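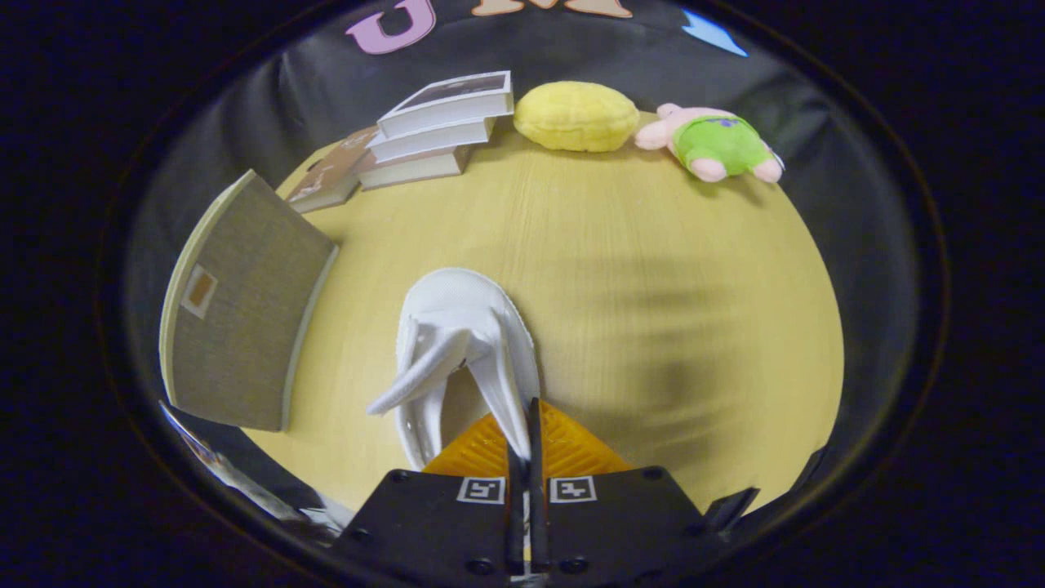
4.2 Keeping the hand-held gripper in calibration

Figure 3. View from the wrist camera of the Trurwood gripper at the table station. The square markers on the two black plates are the ones used for the width check described below.

The supplier's notes for the Trurwood gripper claim that finger width can be read from the two printed markers with no further attention once the unit has been set up. We doubted this from the start, and our records from the Zakthorpe bench give us little reason to change our minds. Of 100 width checks made through February, 95 fell inside the tolerance we had set. That sounds good until one looks at the other five, which all came after the plates had been taken off and put back. The marker reader raised no warning in any of them.

We therefore stopped trusting the start-up check on its own. At the beginning of each session the fingers are now closed on a gauge block, opened fully, and closed again, and the reading is compared with the last one on file. If the two disagree, the plate screws are loosened, the plates reseated and the check repeated. The whole routine takes 7 minutes when nothing is wrong. Marker faces are wiped with a dry cloth only. An earlier batch printed at Fellau lost contrast under alcohol, and we have not tested whether the present batch would do the same.

The lens is a separate problem. As Figure 3 shows, the table rim bends strongly in the circular view, while the markers sit low in it, near the bottom. A lens model fitted mostly to the centre can look fine on paper and still place the markers badly. Didenko, the fitting tool we used, reports a single average error, and we consider that number close to useless for this purpose. We refitted with 20 extra board positions in the lower part of the view. Agreement with the gauge block improved, but we changed the lens clamp in the same week and can't say which of the two did the work.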